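La table aux fruits
Une nappe à carreaux, quelques assiettes, ce que le marché avait de bon : petit éloge du fruit qu'on laisse en vue

Chez Perihan Dursun, on mange les fruits à table, et on les mange en parlant. La cuisine n'y est pour rien. Ses enfants ont grandi avec cette habitude et ses voisins de Grevley ont fini par l'adopter : quand on sonne chez elle en fin d'après-midi, on s'assoit, on choisit, on épluche. Le café vient après, s'il vient.

J'étais arrivé avec l'idée d'écrire un article sur les compotes. J'en suis reparti avec un carnet plein de notes sur les poires, et une furieuse envie de changer de nappe !

Car tout commence par là. La sienne est à carreaux jaunes et blancs, gaie même par un ciel de janvier. Elle l'a achetée au marché de Levgate un mois de mai, pour un pique-nique annulé à cause de la pluie, et ne l'a plus rangée depuis. Posez dessus une poire jaune-vert piquée de brun, dans une assiette vert sauge, ajoutez une mandarine un peu plus loin : il n'y a plus rien à décorer.

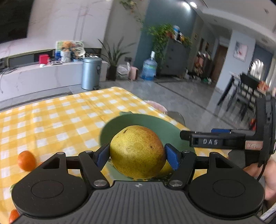
La poire, reine difficile

Tout le monde a déjà raté une poire. Trop ferme le lundi de nos impatiences, farineuse le lendemain – elle ne prévient guère. Perihan a sa méthode, qu'elle tient d'une tante maraîchère : on appuie du pouce tout près de la queue, jamais sur le ventre. Si la chair cède un peu, on mange dans la journée. Si elle résiste, on attend.

Les taches brunes ne l'inquiètent pas du tout. « Les gens veulent des poires de catalogue, soupire-t-elle. Moi, une poire bien lisse, je m'en méfie. » Elle achète les siennes chez Clyde Oyelaran, qui tient un petit verger de 80 arbres sur la route de Jatden et vend sa récolte dans des cageots dépareillés. Il les cueille encore dures, les garde au frais quelques semaines et ne les sort que par petites quantités. « Une poire mûrit de l'intérieur, m'explique-t-il au téléphone. Quand elle est molle dehors, c'est déjà trop tard pour l'assiette, mais c'est parfait pour la casserole. »

D'où sa recette, que je vous donne telle qu'il me l'a dictée : 400 grammes de poires trop mûres, le jus d'une mandarine, deux clous de girofle, feu doux et couvercle entrouvert. Quand la cuillère laisse une trace au fond de la casserole, c'est prêt. Il la mange tiède, avec du fromage blanc. (J'ai essayé avec un morceau de brebis, c'est très bon aussi.)

Assiettes, bols et compagnie

Le grand plaisir de cette table, c'est que rien n'y est assorti. Un bol rose, une assiette grise translucide, le vert sauge déjà cité : ces couleurs n'avaient aucune raison de s'entendre et elles s'entendent à merveille sur les carreaux. Perihan achète à la pièce, chez Polishchuk, la vieille quincaillerie qui vend encore sa vaisselle au détail, et refuse absolument les services complets. Son seul critère est que l'objet tienne bien dans la main.

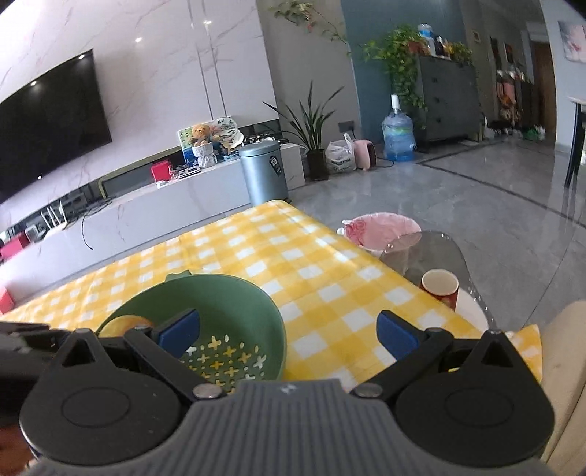
Reste la question du contenant, sur laquelle j'avais des idées très arrêtées. Je jurais par la corbeille en osier, héritée de ma grand-mère, belle et parfaitement impossible à nettoyer. Me voilà converti à la passoire. La sienne est en plastique vert, avec un fond percé de petites croix et de petits points qui laissent deviner le jaune de la nappe, et un fruit rond et jaune suffit à lui donner fière allure. On rince, on secoue au-dessus de l'évier, on essuie le dessous et on pose à table. L'air circule par les trous, les fruits restent à l'œil, et l'on repère tout de suite celui qu'il faut manger avant les autres.

Perihan recommande de ne jamais trop la remplir. Quatre fruits lui paraissent un maximum, le reste attend au frais. Les agrumes ont droit à leur place à même la nappe, où ils roulent un peu quand quelqu'un tire sur le tissu. Les bananes, elles, sont priées de rester dans la cuisine, loin des poires qu'elles feraient mûrir trop vite.

En partant, j'ai reçu deux poires dans un sac en papier, avec consigne d'attendre le surlendemain. J'ai mangé la première dans le train.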